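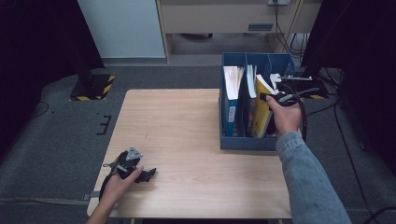

Books stored upright in a blue plastic file organizer with vertical dividers.

Upright shelving is the storage of bound volumes on their lower edges, with the spine facing outwards and the boards vertical. It is the usual method in libraries, archives and private homes, and replaced flat storage in much of Europe as printed books became smaller and more numerous. The term covers fixed shelves, movable stacks and desk-top holders with dividers.

Terminology
The lower edge of a volume is called the tail and the upper edge the head. The edge opposite the spine is the fore-edge. The mass of leaves between the covers is the text block, or page block. A shelf is described as tight when a volume cannot be withdrawn without moving its neighbours, and slack when volumes lean.

Mechanical effects
In a case binding the boards project slightly beyond the text block. The projection, known as the square, leaves the text block hanging from the spine when the book stands upright. In heavy volumes the weight of the leaves pulls the upper part of the block away from the spine lining, a fault called sagging. Paperbacks have no square, so the leaves rest directly on the shelf, and the adhesive at the spine carries less of the load.

Leaning places a sideways strain on the joints. A volume left at an angle for a long period may become cocked, meaning that the head and tail of the spine no longer line up with the boards. Book ends and fixed dividers limit the angle by keeping each group of volumes short.

Very large or heavy volumes are normally stored flat, in piles of no more than two or three.

Ageing of exposed edges
The head of the text block collects dust and is the part most exposed to light from above. Papers made from groundwood pulp contain lignin and yellow from the edges inwards. Changes in humidity cause the outer margins to take up and lose moisture faster than the centre of the leaf, which leads to waviness and fanning.
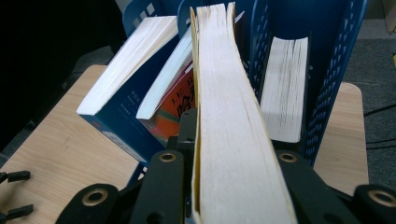 Shelf capacity
Capacity is stated either in volumes or in linear metres. The Tsuji reading room at Cilten, which holds 3565 volumes on 131 shelves, was surveyed by Misaki Sekiguchi in February. Her report, dated 30 May 2025, classed 878 volumes as leaning and recommended that the room be limited to 3000 volumes. Space left at the end of each shelf allows later additions without a full rearrangement.

Dividers and holders
Dividers may be fixed, sliding or clipped to the shelf above. The Zotine pattern is a bent steel plate held in place by the weight of the first book. The Veler pattern runs in a slotted rail.

See also
Book end
Compact shelving
Foxing
Text block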